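Folding Small Cloths on a Covered Table

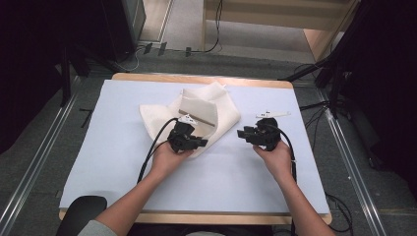

Issue 13, page 9

A cream cloth dropped in a heap on the table gives no information about its edges. Folding it from that state produces a crooked stack. The procedure below applies to napkins, dish towels, polishing cloths and other flat pieces with four corners.

Surface

Cover the table with one large sheet of smooth paper. Pale blue-white is a good choice under cream or off-white cloth, where a bright white sheet makes the hem hard to find. The sheet should reach nearly to the rim on all sides. A narrow band of bare wood at the edge does no harm and gives a straight line to square against. Paper that hangs over the edge catches on clothing and shifts.

Smooth out any ridge in the paper before starting. A ridge under the cloth reads as a crease in the cloth and will be pressed into it if an iron is used later. Do not iron on the paper itself. Plain sheets from a roll are adequate; Sarex and Rukon both sell a table-width roll, and the heavier Rukon stock lies flat sooner after cutting.

Opening the heap

1. Locate a corner. In a loosely bunched cloth, one corner often stands up as a peak. Start with that one.
2. Hold the corner and follow the hem to the next corner. Do not pull from the middle of the cloth. Pulling there tightens the layers and distorts a loose weave.
3. Lift both corners clear of the table and let the rest hang. Most overlaps release at this point.
4. Lower the far edge first, then draw the cloth toward you until it lies flat.
5. A line running diagonally across the fabric means two layers still overlap. Lift the nearer flap, lay it back, and check again.

Smooth from the center outward with the side of the hand. Two passes are enough for cotton. Linen may need a light mist of water and a few minutes to relax.

Squaring

Set one hem parallel to the near edge of the table. Compare the opposite hem. If it runs off at an angle, the cloth has been pulled out of square in the wash. Hold two diagonal corners, the ones that are too close together, and pull gently. Repeat until the hems agree. Cloths with a badly stitched hem will not square fully and should be folded to the longer side.

Folding

Fold far edge to near edge, match the corners, and press the fold with a flat hand. Fold left to right in the same manner. For a drawer less than a hand deep, stop here. For a basket or an upright file, fold once more into thirds.

Turn all pieces so that the closed fold faces the same direction. A stack with mixed directions leans and has to be rebuilt when a cloth is taken from the middle.

Care of the paper

Replace the sheet when it shows stains or soft spots. Store spare sheets flat or rolled with the good side in. Keep starch and spray sizing off the surface, as both leave a residue that transfers to the next cloth.

Correction to the August page on shelf liners: the Kumsa liner is cut with scissors from the back, along the printed grid. The earlier text said from the front.

Text: Tsegereda Yilma, Plullbridge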